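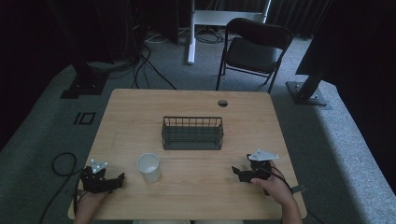

20 December 2021

Back at the bench after nine days off with the shoulder, so bear with me, typing is mostly left-handed. The physio says frozen shoulder, stage one, and that I should stop asking how many stages there are (three, I looked it up). Sleeping on it is out. Sleeping on the other side is also out, for reasons my neck would be happy to explain.

Anyway! The sling strap. Oranuch Boonyarit kept the Jendutell log going while I was away and did a lovely job of it, much neater than mine. She ran the padded strap on the pull rig at 15 newtons and then 50, and the stitching was fine at both. At 70 the buckle started to creep. Slowly, a couple of millimetres over lunch, but that's a couple more than I'd want across my own collarbone, and I now have opinions about collarbones.

I've been wearing the Firnach version at home since Thursday. Notes from an actual sore person:

The neck pad is good. The colour is awful, a sort of hospital grey, but whatever.
The thumb loop drives me up the wall. Cut it out with the kitchen scissors on night two.
Doing up the buckle one-handed took me ages the first morning, and I swore at it. Better now, though I cheat and use my teeth.

Oranuch reckons the creep is the webbing and I reckon it's the buckle teeth -- we had this same argument in August about the knee brace, and she was right that time, so I'm being careful. Plan is to swap in the older Skodamcombe webbing, keep the buckle, and run it at 70 again overnight. If it still creeps I'll happily claim the win.

Questionnaire replies are up to 158. Over half mention itching at the back of the neck, which I'd have called fussy a month ago. Sorry, everyone. Need to sort those by which strap they had before I read any more into it.

Still to do: ring the webbing people before they shut for Christmas, find the small Allen key, recharge the Ojo logger (flat again). Physio at four, so I'm leaving early. Can lift my arm as far as the second shelf today. The tea is on the third.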